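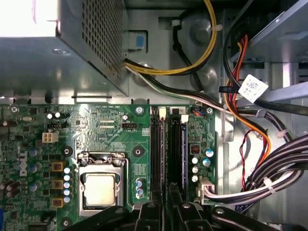 plodley-towers: data card

Notes and parts records for office desktop towers opened up at the Plodley workshop. 832 rows, one per part handled. Read the caveats before you quote any of it.

What the rows cover

Memory, processor, power supply, drive bays and cabling. Each row gives the part, where it sat in the case and what the person at the bench wrote down. The Dell boards are the best covered. Their silkscreen is legible (FAN_CPU is easy enough to find), so we trust the header names more than the rest.

Fields

part_id: ours, means nothing outside this set
slot: position on the board, counted from the processor socket
cable_colour: as written, so "orange" and "red" get mixed up
condition: one word, and I would ignore it

Memory

495 rows. Modules are logged by slot and by the colour of the circuit board, blue or green. Colour tells you nothing about speed or size, whatever the Brutora parts list implies. If you want capacity, read the sticker yourself. 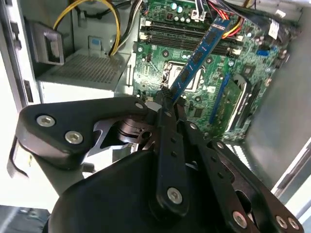

Known problems

139 rows have no slot at all. Zapata's import script dropped them and I haven't seen a convincing fix. Cable routes were noted with the tower on its side, so "top" may mean the power supply end or the side facing up. Flumus has a cleaned copy which I would not call clean.

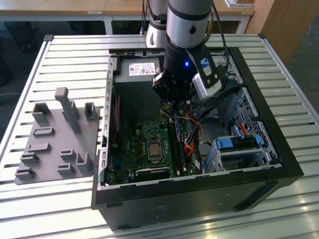 Page last changed: 06/11/2018

Use

Fine for practising part names and for planning a strip-down order. Not fit for pricing, and not fit for claims about how often anything fails. The July version had 3 duplicate towers in it, so please delete that one.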